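양팔 시뮬 작업 규칙 FAQ (주방 상판 세트)

2024년 12월 17일 수정. 급하게 정리함. 빠진 거 있으면 Mafalda Pacheco한테 바로 메시지. 원본 규정은 Grakholm 위키 "시뮬 작업 기준" 참고, 둘이 다르면 위키가 우선.

## 기본

**이 규칙 누구한테 적용되나요?**
Grakholm 시뮬 환경에서 양팔 원격조작 하는 사람 전부. 외주(Valletti 쪽) 포함. 실기 로봇은 별도 문서. 실기 안전 규정 여기서 찾지 마세요, 없음.

**시뮬인데 왜 규칙이 이렇게 많아요?**
6월에 납품한 묶음이 통째로 반려됐음. 작업자마다 시작 자세 다르고, 끝나는 시점 다르고, 실패를 성공으로 찍은 것도 있었고. 그 뒤로 생긴 규칙이 절반 이상.

**교육은 얼마나 받아야 하나요?**
연습 에피소드 12개. 검수자가 통과시켜야 본작업 계정 열림. 연습분은 납품에 안 들어감.

**세션 길이 제한은?**
한 번에 40분까지였는데 지금은 에피소드 수 기준으로 바뀜. 계정 화면 위쪽에 남은 개수 뜸. 다 쓰면 쉬세요. 장갑 벗고.

## 시작 전

**리셋은 매번 해야 하나요?**
네. 물건이 제자리 같아 보여도 리셋. 손으로 밀어서 맞춰 놓는 거 금지.

**손 캘리브레이션은?**
로그인할 때 한 번, 그리고 장갑 벗었다 다시 낄 때마다. 손가락 다 편 자세, 주먹, 엄지만 따로. 엄지 건너뛰는 사람 제일 많음. 엄지 틀어지면 잡는 동작 전부 이상해져요.

**물건이 상판에 박혀 있거나 떠 있으면?**
시작하지 말고 버그 코드로 넘기기. 스크린샷 필요 없음, 시드 번호가 자동으로 붙음.

**작업 지시문이 애매할 때는요?**
임의로 해석 금지. "옆에 놓기"인지 "위에 놓기"인지 안 적혀 있으면 보류 누르고 Esperanza Lozano에게 문의. 답 올 때까지 다른 작업 하시면 됨.

## 잡기, 옮기기

**접근은 어떻게 하는 게 맞나요?**
1. 물건 위나 옆에서 손 한 번 멈춤. 길게 말고.
2. 손가락 모양 먼저 만들고
3. 그 다음 내려가거나 다가가기.
4. 닫기.

내려가면서 동시에 손가락 오므리면 물건 튕겨 나가는 경우 많음. 특히 둥근 거. 레몬, 계란, 공 종류.

**둥근 물건은 따로 규칙이 있어요?**
있음. 엄지와 나머지 손가락이 물건을 사이에 두고 마주 보게. 손끝으로만 집지 말고, 위에서 눌러서 끌고 가는 것도 안 됨. 굴러가면 멈출 때까지 기다렸다가 다시. 쫓아가면서 잡는 건 반려.

**몇 번까지 다시 시도해도 돼요?**
재시도 포함 총 5번. 넘으면 실패로 표시하고 다음. 실패 데이터도 씁니다, 버리는 거 아님. 그러니까 억지로 성공 만들지 마세요.

**도마나 접시를 밀어도 되나요?**
지시문에 있으면 됨. 없으면 안 됨. 살짝 스친 정도는 괜찮은데 위치가 눈에 띄게 바뀌면 메모란에 "접촉" 적기.

**손이 바닥면 뚫고 들어가는데요**
물리 엔진 문제일 수도 있고 힘을 너무 준 걸 수도. 어느 쪽이든 그 에피소드는 버그 코드. 계속 진행하면 안됌.

## 양손

**한 손만 쓰는 작업에서 다른 손은 어디 둬요?**
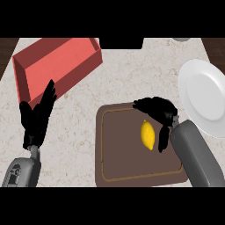
대기 손은 펴서, 작업 손 경로 밖에. 책상 밑으로 내리거나 화면 밖으로 빼면 안 됩니다. 자세 값이 튀어서 후처리에서 걸림. 팔 아프면 에피소드 사이에 쉬고, 중간에 빼지 말 것.

**대기 손이 상자나 그릇에 닿으면?**
안 움직였으면 그냥 진행. 움직였으면 "접촉" 메모. 밀려서 목표 위치가 달라졌으면 리셋.

**어느 손으로 잡을지는 내가 정해요?**
지시문에 손 지정 있으면 그대로. 없으면 물건이랑 가까운 손. 왼손잡이라도 동일.

**중간에 손을 바꿔도 되나요?**
넘겨주기 작업에서만. 공중에서 넘길 땐 받는 손이 완전히 잡은 다음에 주는 손 열기. 내려놓고 다른 손으로 다시 잡는 건 넘겨주기로 안 쳐줌.

## 끝내기, 검수

**언제 종료 버튼 누르나요?**
물건 놓고, 손 떼고, 물건이 안 움직이는 거 확인하고. 손 떼자마자 누르면 잘린 걸로 처리됨.

**검수는 어떻게 해요?**
Ganis 팀에서 전수. 한 묶음이 약 3000 에피소드라 결과 나오는 데 며칠 걸려요. 재촉 메시지 사양합니다.

**반려되면 이의신청 가능?**
가능. 통보 후 7일 안에. 에피소드 번호랑 이유 한 줄이면 충분. 장문 안 읽음.

**성공/실패 헷갈릴 때는**
실패로. 물건이 용기 테두리에 걸쳐 있으면 실패, 세워서 놓으라 했는데 누웠으면 실패. 들어갔다가 튕겨 나온 것도 실패입니다.

**Escobar 환경에서도 똑같이 하면 되나요?**
거의 같은데 재시도 횟수랑 대기 손 위치가 다름. 그쪽 표는 아직 작성중이고 나오면 여기 링크 달아둘께요. 그 전까지는 Escobar 작업 받지 마세요.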